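Workshop Tips: Getting a Drawer Task to Run in Simulation
Druvum workshop notes, updated 28 September 2026

These tips are for people who run a tabletop arm from a home workshop or a shared bench and want the software sorted out before the hardware moves. The job used throughout is a small one: open a drawer, put something in it, close it again. It covers most of what goes wrong in planning and perception.

Set up the frames first

Pick one origin and write it down. The base of the arm is a good choice. Every camera, table and drawer pose should be given relative to it. If you keep two origins, one for the table and one for the arm, you will mix them up by the second evening.

Check units before anything else. A model drawn in millimeters and loaded as meters comes in 1,000 times too big, and the viewer may show you nothing but a blank wall color because the camera is now inside it.

Rotate the furniture in the scene file a little. A chest squared up to the arm hides sign errors in your rotations. Turn it partway and they show up on the first run.

Model the drawers as joints

A drawer is a sliding joint with a lower limit, an upper limit and some friction. Set all of them. With no upper limit, the arm will pull the drawer clean out and the planner will report success.

Give each drawer its own name in the file and use the same names in your task code. We use column and row, so left_bottom or right_top. Numbering them works until somebody mirrors the model.

Read the joint position back before each step. Don't assume a drawer is closed at the start because the reset script says so. Settling in the first few physics steps can leave it slightly open.

Knobs are harder than handles. Round knobs give two flat fingers very little to hold, so let the planner try several grasp angles. Our Zastden config samples 11 around the knob and keeps the first one that has a clear path in and a clear path back. 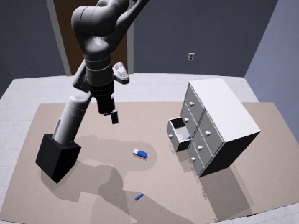

Dropping the sampling altogether worked better for me, Vigfúsdóttir writes in reply to the last version of this page. I fixed one approach angle per drawer and stored it with the model. Planning time went down and the runs became repeatable, so I could tell whether a change had helped. I only sample now when the fixed angle fails.

Her method is fine if your furniture doesn't move between runs. If you randomize the chest position, store the angle relative to the drawer front and keep the sampler as a fallback.

Small parts

Anything short and thin needs a finer collision shape than the default box. The default has padding, and on a small part the padding can be thicker than the part. The fingers then stop short and close on air.

Look at the depth image from the wrist camera at the height where the arm starts its search. Low parts disappear into the table plane if your plane removal threshold is too generous. Lower it until the part survives, then check that the bare tabletop doesn't start producing false detections.

Shadows cause trouble for color thresholds. Turn on shadow rendering while you tune, even if it slows the viewer. A threshold tuned on flat lighting will lose a blue part as soon as the arm passes between it and the light.

For parts already inside a drawer, don't rely on one view. The side walls block a lot. Move the wrist over the opening, take a second look from above, and merge the two before you plan a grasp.

Planning the moves

Split the task into short stages and save the state after each one. When the close fails, you can reload from just before it and skip the pick.

Keep the free moves and the contact moves in separate functions. Free moves can go fast with full collision checking. Contact moves need collision checking turned off between the fingers and the one knob they are holding, and nothing else. Turn it back on when the fingers open. Forgetting this is the most common bug in files people send us.

After opening a drawer, update the planning scene. The drawer is now an obstacle sticking out over the table. A planner still working from the closed position will send the forearm or wrist through it.

Pull in a straight line along the drawer axis. If the solver can't follow the line, move the starting pose before you loosen the tolerance.

Logging

Save the random seed with every run. Save the config too, in the same folder. The Clavville bench keeps 102 runs of the drawer task this way, and any of them can be played back after an update to see what changed.

Write one line per stage: name, start time, end time, result. Use plain text. You will be searching it with whatever is on the machine.

Old videos can go when disk space runs low. Keep the seeds and configs.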